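4.3 Registering a player who comes from another club

Use this section when a player joins your team and he already has a card in the Briltach league system. For a new player without card, go back to 4.2.

1. Log in with the club secretary account and open Squad, then Transfers In.
2. Type the card number of the player. Do not search by name, the results are limited to 50 and common names are often missing.
3. Check the date of birth and press Request Release.
4. The old club has seven days to answer. During this time the player stays in their squad list.

Note: The status Pending is normal. Please do not send the request a second time, it starts the seven days again.

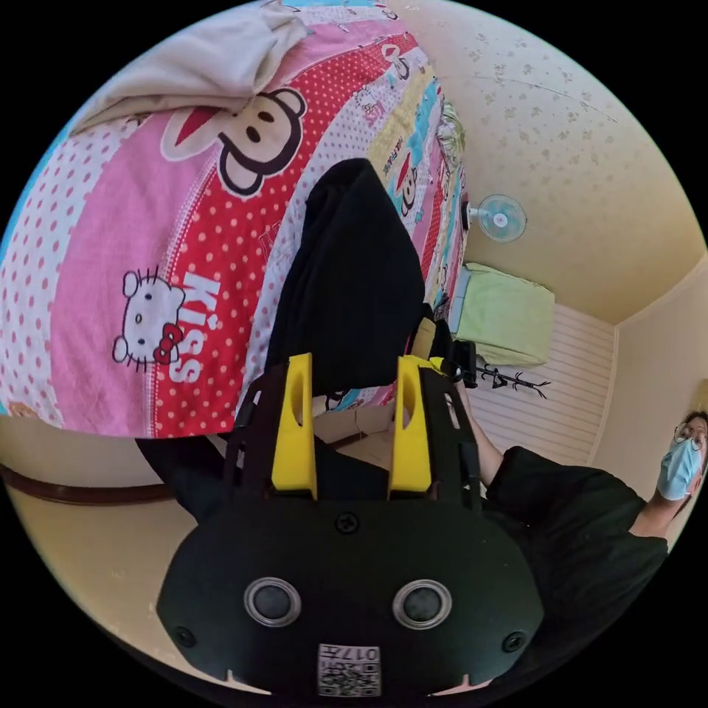 Fig. 9. Hand-held gripper with two yellow fingers.

5. When the status changes to Released, choose the shirt number and press Confirm.
6. Print the new card or send it to the phone of the player.

Caution: A player with status Pending must not be on the team sheet. The system accepts the sheet, but the result can be changed later by the league.

If the old club refuses, the reason is shown under Messages. For unpaid fees, the clubs must solve this between them. For error 155, write to Mateja Popescu at the registration desk and include both card numbers.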